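Über uns

Kassab ist ein Fachhändler für Babyausstattung und Elektronik rund ums Kinderzimmer. Wir verkaufen Babyphones, Flaschenwärmer, Sterilisatoren, Nachtlichter, Raumthermometer und Luftbefeuchter, dazu Ersatzteile und Zubehör. Gegründet wurde die Firma von Sebastian Onu, der vorher in der Reparaturannahme eines Elektromarkts gearbeitet hat. Angefangen haben wir mit Netzteilen und Akkus für ältere Babyphones, die der Hersteller nicht mehr lieferte. Die Geräte selbst kamen erst später dazu.

Heute führen wir 2.553 Artikel, davon 299 Ersatzteile. Das meiste liegt bei uns im Lager und geht am nächsten Werktag raus. Bei Möbeln und Wickelauflagen dauert es länger, die Lieferzeit steht jeweils beim Artikel.

Unsere Hausmarken

Unter dem Namen Alell verkaufen wir Flaschenwärmer und Sterilisatoren, unter Ornent Nachtlichter und Thermometer. Beide Reihen lassen wir nach eigenen Vorgaben fertigen. Bevor ein Gerät ins Sortiment kommt, läuft es bei uns mehrere Wochen im Dauerbetrieb. Lorna Gatchalian leitet die Prüfung und entscheidet, was aufgenommen wird — und was zurückgeht. Im Oktober haben wir den ersten Flaschenwärmer mit austauschbarer Dichtung eingeführt.

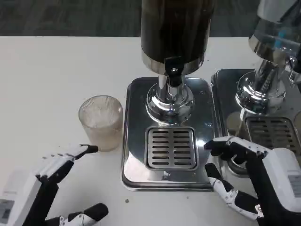
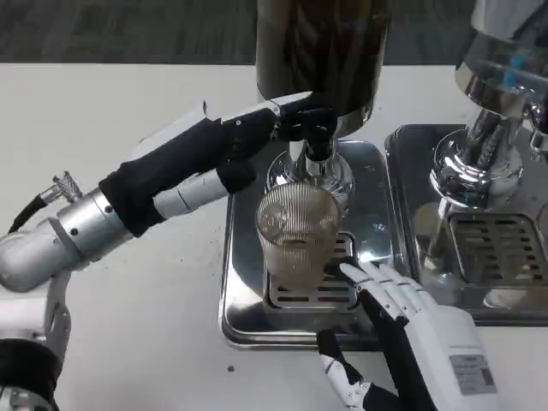

Beratung und Service

Fragen zu Reichweite, Akkulaufzeit oder passendem Zubehör beantworten wir per E-Mail und am Telefon. Wer nicht sicher ist, ob ein Netzteil zum eigenen Gerät passt, schickt uns am besten ein Foto vom Typenschild. Defekte Geräte nehmen wir auch dann an, wenn sie woanders gekauft wurden. Ein Kostenvoranschlag ist kostenlos, repariert wird erst nach Ihrer Freigabe.

Für Hebammenpraxen, Kitas und Familienhotels gibt es das Programm Plelport mit Rechnungskauf und Leihgeräten. Zurzeit nehmen 101 Einrichtungen teil. Die Anmeldung ist formlos möglich, ein Nachweis über die Tätigkeit genügt.

Rücksendungen sind innerhalb der gesetzlichen Frist möglich. Sauger und Milchpumpenaufsätze können wir aus hygienischen Gründen nur in der versiegelten Packung zurücknehmen. Altgeräte und Akkus können Sie bei uns abgeben oder einsenden — das Rücksendeetikett schicken wir auf Anfrage zu.

Newsletter: Neue Artikel und Angebote per E-Mail. Abmeldung jederzeit möglich. Jetzt anmelden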